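Kavik puts its sorting arm through household chores, with mixed results

Feb 14, 2024

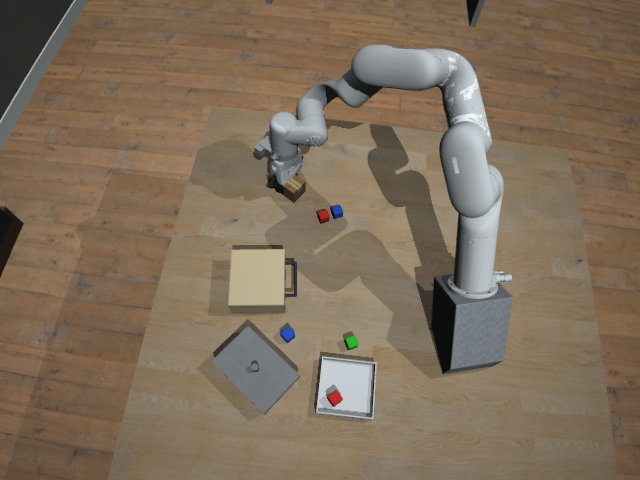

Kavik, a small automation company in Brilcombe, has published the results of a months-long trial of whether a single robot arm can handle the kind of tidying that people do at home and in stockrooms without thinking about it. The short answer is that it can do some of it, slowly.

The company ran 238 tasks in simulation before moving any of them to a real workbench. They included picking up small boxes, putting blocks into a tray and opening a container by its handle. The arm finished 132 of them without help. Picking up and moving a single item went best. Handles and lids went worst, and the software often gave up after a second or third try.

"If the job is to take this thing and put it over there, we are in decent shape," said Marion Moffat, who runs testing at Kavik. "If the job is to clear the table, we have a long way to go. Clearing a table is a lot of little jobs, and the order matters."

Moffat said a miss early in a longer task tends to spoil the rest. An item that gets nudged out of place is no longer where the software expects it, and the arm may spend more than 20 seconds working out what to do next.

Deson, a housewares chain with a warehouse outside Brilcombe, plans to try the system on its returns desk starting in August. Workers there open returned packages, check the contents and sort them into trays. Sheena MacRitchie, the warehouse manager, said she expects the arm to take on only the last step.

"Checking a chipped mug is still a person's job," MacRitchie said. "I'd be happy if it could put the mug in the right tray and keep doing that all afternoon."

The trial at Deson will use one arm and run for 4 weeks. No jobs will be cut during that time, according to the company. McIver, which supplies the warehouse's shelving and conveyors, will install the workbench.

Kavik has not set a price for the system and said it has no plans to sell a version for the home. Moffat said laundry was left off the task list because cloth is hard to simulate well. The team hopes to add towels to the next round of tests.

We use cookies to improve your experience on this site. By continuing to browse, you agree to our use of cookies. Accept | Manage settings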